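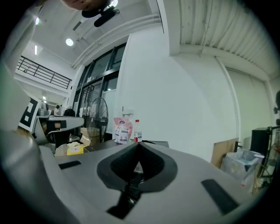 Roxana Pascu started Cakeo in October with 2 tins and her nan's mixer. Orders come mostly from Kudidville, weddings and retirement dos. She ices late, gone eleven, when the phone stops. "I like working on a dark table," she says, "you see every bit of sugar you've dropped." Same sort of dark top as in the photo. Sponge first, always, then a night's rest before anything goes on it.

Biggest job so far - a wedding for 80, three tiers, lemon. "I cried at the top one. Then I ate the trimmings."

Prices? She winces. Sixteen slices used to go for next to nothing, "I wasn't paying myself, was I." Myroslav Tymoshchuk, who runs the Parnik cafe, told her to put them up. She did, and he still orders every week. "He moaned about it mind."

Butter is the worry now. She buys from Obura and wont touch margarine. "Tried it once. Tasted of candle."

Next is a christening, 100 cupcakes, pale yellow. She hasn't got the boxes yet. "Dont ask me about boxes."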